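Kosholm Single-Wall Carton, 608 Series

Product code: 3174
Sold in: bundles, flat packed
Colour: plain brown

The 608 is our everyday packing carton for light goods. Most of it goes to small shops and online sellers who post toiletries, stationery, soft goods and sachets, and who need a box that goes together quickly and stacks without bowing.

The board is single wall with a brown liner on both faces. It takes parcel tape well in cool storerooms and it can be written on with an ordinary marker. There is no print on the outside, so labels can go on any panel.

Cartons arrive flat. Open one out, fold in the short flaps at the base, then the long ones, and run one strip of tape along the seam. For anything near the weight limit, add a second strip across each end.

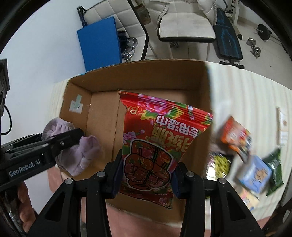

Packing is easier if you leave the top flaps folded right back until the box is full. Customers who find them springing up can score the crease once with a blunt edge. Fill any space above the goods with paper or an air pillow, as a half-empty carton will crush under the one on top of it.

Maximum load: 6 kg, evenly spread
Stacking: up to four high when full
Closure: tape (not supplied)
Recycling: with household card, tape removed

The 608 is not suited to glass, tins or liquids in bulk. For those, see the Fumelov double-wall carton, code 1052, which has the same footprint and fits the same shelving. The two can be mixed on a pallet if the double-wall boxes go at the bottom.

Store flat, off the floor and away from outside walls. Board that has taken up damp goes soft at the creases and won't recover when it dries – please check older stock before using it.

Orders placed before noon leave the Barua warehouse the same day. Collection is also possible from the Taria trade counter, but ring first, as the counter keeps only a small number of bundles. Unopened bundles can be returned within 30 days. Part bundles can't be taken back.

Related items: paper void fill, hand tape dispenser, document wallets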